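Three rooms at the Multby

Print this post
E-mail this to a friend

I went back to the Multby in November to see the textile show a second time. The first visit was on opening night and I couldn't get near anything. On a weekday afternoon I had the place mostly to myself, apart from a school group that left soon after I came in.
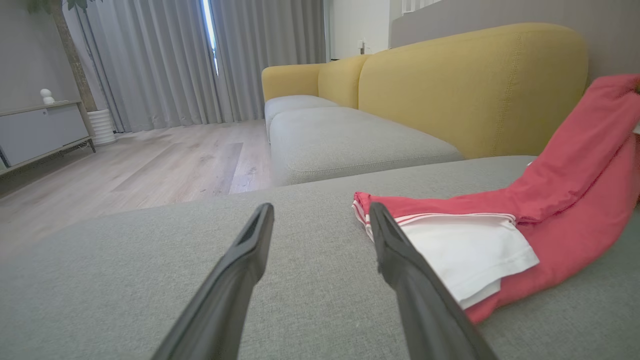
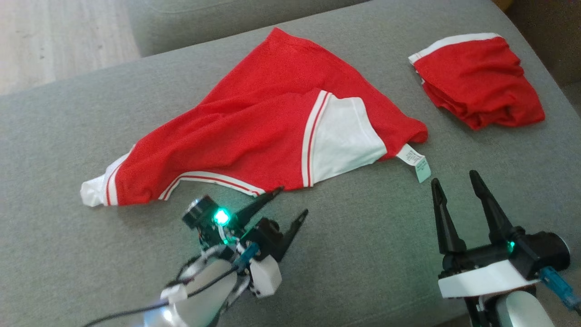 The show fills three rooms on the second floor. The wall text says it was drawn from a collection of 3,311 pieces, of which 374 are on view. That is a lot for rooms this size. The first room suffers for it. The weavings are hung close together, two high in places, and the upper row is too far up to see the structure of the cloth. With weaving that is most of what I want to see.

The second room is better. It belongs almost entirely to Rondonuwu, a weaver whose work I knew only from a catalog. In print the pieces look like color field paintings, flat and even. On the wall they are uneven and heavy, and the bottom edges pull to one side where the weight of the yarn has settled. One long piece in rust and cream hangs a few inches off the wall, so the back is visible if you stand at the side. The back is all knots and loose ends - I spent more time there than at the front.

I had read a review that called this work decorative. I don't agree, but I can see where it comes from. The lighting is warm and low, the benches are soft, and the whole room has the feel of a hotel lobby. The same pieces under plain white light would look a lot tougher.

The third room is the weak one. It is given over to a video commissioned through Skillgate, projected on a hanging sheet, with footage of looms running at different speeds. The sound carries into the Rondonuwu room and after a while it wore me down. I watched it through once and didn't see what it added.

The catalog is worth having. The color is truer than in the older one, and there is a good long essay on dyes. The plates are numbered separately from the labels on the wall, so matching the two takes some patience. I gave up and wrote the plate numbers on my floor plan in pencil.

The show stays up through the winter. Go in the afternoon if you can, and start with the second room. The coat check is closed, so plan on carrying whatever you bring.

Print this post
E-mail this to a friend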